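4.2 The Pelletden hand-held kit in everyday use

We came to the Pelletden kit after a rather long spring with its predecessor, and it would be unfair not to say at the outset how much more pleasant the new one is to live with. The kit arrives as a matched pair of grippers, left and right, with a charging cradle and a licence for the Astar software, and it asks for very little in the way of setting up. Efa Jenkins, who had never handled either model before April, had both grippers paired and recording in 35 minutes, and that included a pause to find the right cable.

We recorded 500 demonstrations in all, spread over 13 household and canteen tasks, and kept the supplier's default settings throughout -- partly out of curiosity, and partly out of a wish to review the product as a new buyer would meet it. The Owen task set supplied most of the objects, and we added a few of our own where it seemed thin. 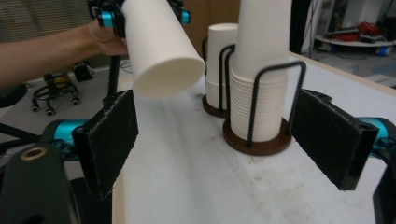

Figure 2. Paper cup task with the Pelletden pair.

Thin-walled objects were where we had expected the most trouble, and we gave a good deal of our time to them. A paper cup offers very little to hold on to, and it will happily crumple if one is careless with the trigger. The pads have a fuzzy black surface, already a little frayed at the edges in Figure 2, and we would gently suggest that Enau put a spare set in the box.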